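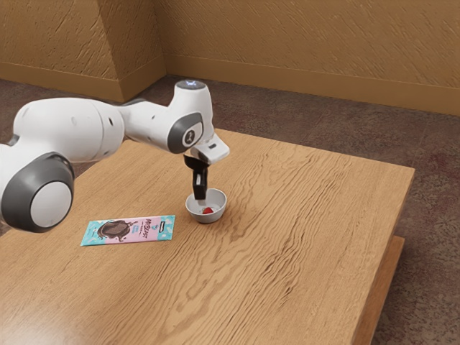

4. Setting up the Werkik drip watering kit

4.1 Before you begin

Read this section one time from start to end before you open the small bags. The kit is made for pots and boxes on a balcony or a terrace. It can also be used inside a bright room, if there is a water tap near. The timer is not for use under heavy rain, so please find a covered place for it first.

You will need scissors, a cup of warm water and a marker pen. The other parts are in the box. The tube is rolled very tight in the factory and it likes to keep this shape. Lay it in the sun or in a warm room for one hour, and it will be much easier to work with.

Note: If you have the older Ludberg timer from our earlier kit, you can continue to use it. The connector has the same size. Only the buttons are in another order, see section 7.

4.2 Connecting the timer to the tap

1. Close the tap fully.
2. Check that the black rubber ring is sitting flat inside the timer inlet. Without the ring the connection will leak.
3. Screw the timer on the tap by hand. Do not use pliers. The thread is plastic and it can crack.
4. Push the filter into the outlet with the net side looking to the tap.
5. Screw the pressure reducer below the filter.
6. Open the tap slowly and look for drops. If you see drops at the thread, close the tap, turn the timer a little more and try again.

Caution: Never connect the kit to a hot water tap. The tube becomes soft and it can jump off from the connectors.

4.3 Laying the tube

1. Put all pots in their final place. Plants with big thirst should stand together on the same line.
2. Start at the timer and lay the main tube behind the pots. Avoid sharp bends. Where you need a corner, cut the tube and use an elbow piece.
3. Mark with the pen the points where a dripper must come.
4. Make a hole at each mark with the yellow punch. Hold the punch straight and turn it while you press.
5. Dip the end of the dripper in the warm water for a few seconds, then push it in until you feel a click.
6. Leave the far end of the main tube open for now.

Note: If you made a hole in a wrong place, close it with one of the 7 small plugs from the bag marked C.

4.4 Flushing and closing

1. Open the tap and let the water run through the open end for 3 minutes. This takes away the small plastic pieces from cutting.
2. Close the tap and put the end cap on.
3. Open the tap again and check each dripper. It should give separate drops, no jet.

If a dripper gives nothing, pull it out, blow through it and put it back. If the last pots in the line get less water than the first ones, your line is too long. Divide it in two lines with the T piece.

4.5 Setting the first program

1. Insert the batteries. The display shows 12:00 and blinks.
2. Set the clock with the + and - buttons and press OK.
3. Choose the start time. Early morning is best, for example 6:30.
4. Choose how long the water runs. For herbs and flowers begin with 7 minutes.
5. Press OK until the drop symbol stays on.

Look at the soil on the next evening. Put a finger in it. When it is still wet deep down, make the time shorter. From June you will probably need a second start in the evening, especially for tomatoes.

Caution: Before the first frost, remove the timer, empty the tube and keep everything in a dry room.

Text of this section: Nomvula Joubert. Checked by Afshin Soltani.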